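Kanthorpe refurbisher gives the fiddly jobs to a pair of robot arms, and the staff get their wrists back

Klinhom, the Kanthorpe firm that takes in office computers other people have finished with, has put robot arms on the fitting bench in its main workshop. The arms handle hard drives, processors and other small parts for desktop towers. The 33 people who work there have kept their jobs, their kettle and their strong opinions on cable routing.

The firm sends out 2000 reconditioned desktops a month to schools, small offices and anyone else who would like a computer that works without paying for a new one. Every one of them has to be opened, checked and fitted with parts. Until May that was done entirely by hand, on benches built at a height that suited one tall man who has since retired.

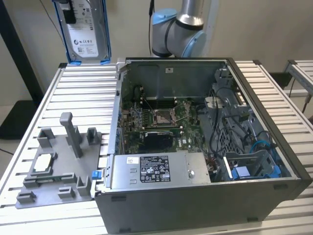

The new system, named Jesetti after a long meeting, was put together with Plinitz, an automation firm that usually works with makers of bathroom fittings. Parts wait in a 3D-printed fixture beside the computer, each in its own pocket or holder. The fixture was drawn and printed in-house, and the version now in use is the fourth. The first three are holding doors open.

"I've fitted hard drives for most of my working life and I can't say I ever looked forward to one," said Arvo Lahtinen, bench lead at Klinhom. "What I like is finding out why a machine won't start. I now get to do that before lunch as well as after it." 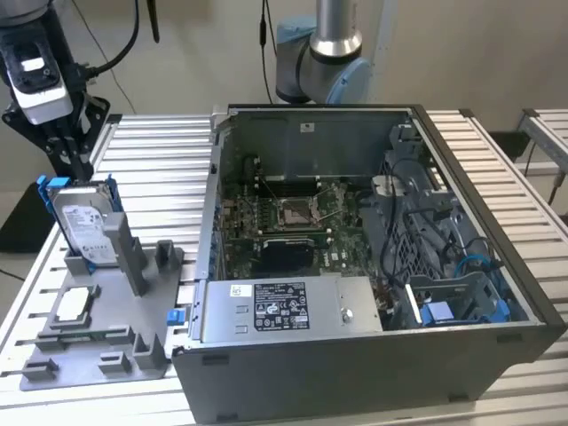 A tower on the Jesetti bench at Klinhom, with a hard disk drive in its blue caddy standing in the parts fixture.

Bench staff have moved to fault-finding, final testing and looking after the cell itself. All 4 of the first operators came from the old fitting line, and each had two weeks' training on full pay. They decide which towers go to the arms and which stay with people. Anything with a bent bracket, a missing screw or evidence of somebody's sandwich stays with people.

The company has also written down what the arms are not for. Their logs won't be used to set targets for anyone working by hand, and any operator can stop the cell without asking a manager first. That last point was requested by the staff and agreed in less time than it took to choose the name.
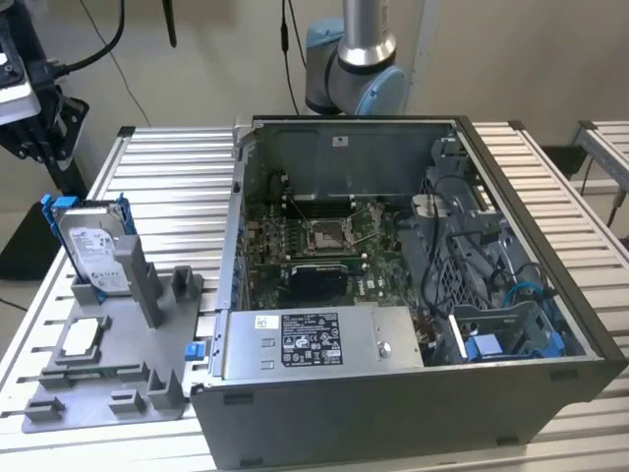

"We were asked whether the robots would be faster than Arvo," said Aarne Rantala, operations manager. "They aren't, and he has mentioned it. But he doesn't want to do the same movement 70 times before his tea break, and I'd rather he didn't have to. Sore wrists were the main complaint in our staff survey, just ahead of the car park."

The car park remains under review.

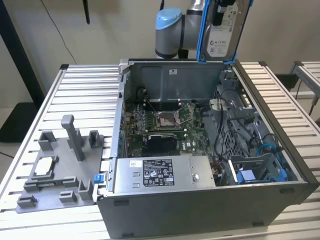 Jesetti runs on the day shift only. A person sets each tower on the bench with its side panel off, loads the fixture and checks the finished work before the panel goes back on. Klinhom plans to add a second cell once the operators are happy with the first, and has asked them to say when that is. So far they have said "not yet", followed by a list.

Local schools and employers can see the bench at work on Thursday afternoons. Visits should be booked through the Klinhom front office in Kanthorpe. Sensible shoes are needed, and visitors are asked not to offer Mr Lahtinen a race, as he will accept.

About Klinhom
Klinhom repairs, reconditions and resells desktop computers from its workshop in Kanthorpe.

ENDS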